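Open Day at the Edcombe Workshop

We had a lovely turnout on Thursday, with over 60 people squeezing in between lunch and closing time, and I want to thank everyone who came out in what was pretty miserable February weather. Oluwatosin Tamuno and the Zatico team had the robot arms running all afternoon, and they were so patient with questions – including the same one about whether the arms get tired, which I heard from at least three different families (and asked myself, a little later on).

The tables were set with ordinary household bits and pieces, the kind of thing you would find in any hallway or desk drawer. I could have stood there for hours, and my husband will tell you that I very nearly did.

A small yellow block on the dark blue mat, with the black arm reaching in for its turn. The little clear box is on the table nearby.

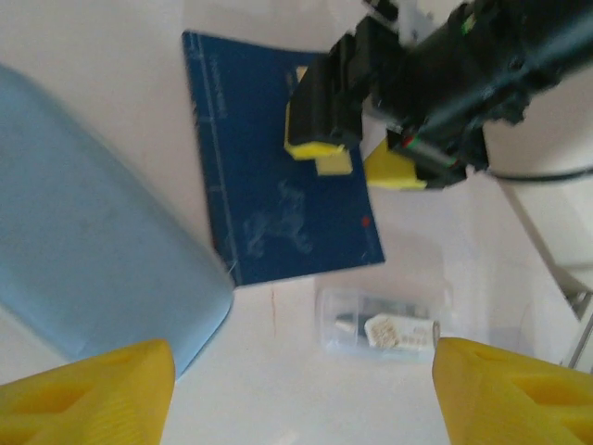
Slipper time! Pale blue and a bit fuzzy on top, with yellow gripper fingers on both sides of it.

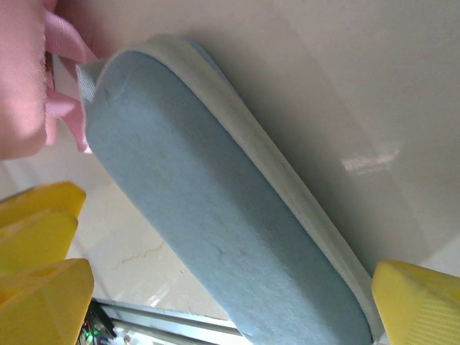 Getting to the next one

Several of you asked when we'll do this again. The plan is another afternoon in the same building, and this time we'd like to open the doors a little earlier so that the younger children get a good look before it fills up. Groups will be kept to 7 at each table, as people at the back had trouble seeing. Parking is behind the Hornera building, and the side entrance has a ramp. If you left a gray umbrella by the coat rack, it's at the front desk – just ask for it when you're next passing.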